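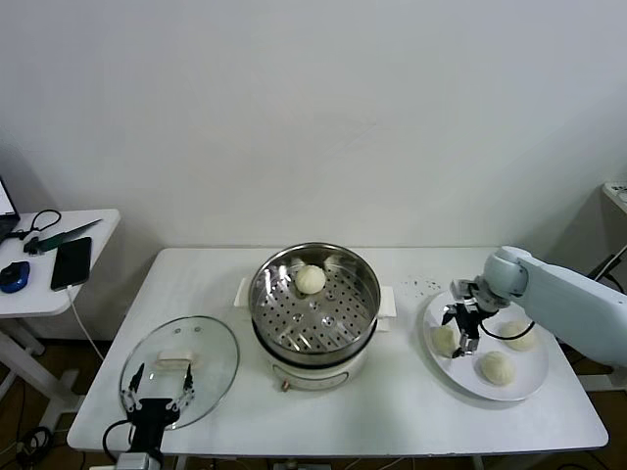

Twenty years in the galley

Mounir Ghoneim went to sea in 2000 as a mess boy and came ashore as a chief cook. He is 56 now and runs the kitchen at a student hall in Birkatmont, where he feeds 104 people in term time. We met in the dining room in September, an hour before the evening meal, and talked mostly about ships.

He had not planned on cooking. His uncle worked for a shipping agent and found him a place on the Mahama, a bulk carrier. The job was washing up, laying tables and cleaning the officers' cabins.

"I thought I would do one contract and buy a van," he says. "Then the second cook went home with a bad back and they put me on vegetables. I was very slow. The cook used to come and stand next to me with his own knife and do half the sack."

The cook was a strict man who kept his recipes in his head. Ghoneim learned by watching, and at night he wrote down what he remembered in a school exercise book. He still has it. Most of the pages are about quantities and what to do when something has run out.

Running out was the main worry. Stores came aboard in port and the next port could be weeks away. Fresh leaves went first, then tomatoes, then anything soft. After that it was cabbage, carrots, onions and potatoes, and then tins.

"You turn the cabbages," he says. "Every few days you go down to the cold room and turn them and take off the bad leaves. If you don't, you lose the lot. I have spent a lot of my life turning cabbages."

Bread was made on board. He got up at 2 in the morning to start the dough, so that it would be ready for the men coming off watch at four and for breakfast afterwards. In warm weather it rose too fast and in cold weather he stood it near the engine casing. In rough weather he made flat bread, or left it and opened crackers.

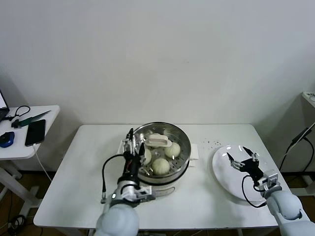
Steamed buns in a stainless-steel steamer, with an oval plate to the right.

The crews were mixed, and I ask how one cook deals with that. He says he had three kinds of breakfast going on most ships, and that rice was on the stove all day. He learned dishes from whoever was willing to stand in the galley and explain them. A fitter taught him to make steamed buns. An oiler showed him a sour fish soup, and complained about it for the rest of the trip.

"People are away from home for nine months," he says. "They can't choose their cabin or their work or who they sit with. So they talk about the food. If the food is bad, by the second month there are arguments about everything."

Did they thank him when it was good? "Some did. Mostly they ate more and said nothing. I was happy with that."

He married in the middle of all this. His wife, Nabila Younis, taught at a primary school and brought up their two sons largely by herself. She joins us for part of the conversation and is direct about it.

"When he came home he cooked for twenty," she says. "Every time. I had a freezer full of stew. The boys would be eating it a month after he'd gone back."

She also remembers the phone calls, which in the early days came only from port, and usually at a bad hour. Later the ships had internet of a sort. She says that was harder in some ways. He would hear about a burst pipe or a school report on the day it happened and could do nothing about either.

He stopped when his knees got bad. Galley floors are steel under the covering, and a cook is on his feet for twelve hours with the deck moving. The hall job came up through an advertisement his elder son had seen.
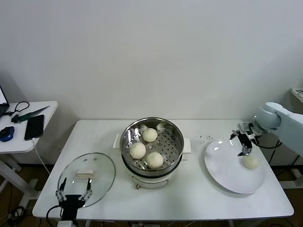 Three pleated buns in an electric steamer. The glass lid is on the left.

The work is easier, he says, and the complaints are much the same. Deliveries come every morning. It took him a year to stop ordering too much, and there is still more rice in the dry store than his manager would like.

The students have a vote each term on new dishes. Last term they asked for more noodles and less quiche. He was glad about the quiche.

I ask whether he misses the sea. He thinks about it while he straightens the salt and pepper on the table.

"I miss going outside after the bread was in," he says. "It was still dark. I took my tea and stood at the back of the ship until the timer went. I don't miss the rest of it very much."

It is nearly five by then, and he goes back through to the kitchen to see to the potatoes.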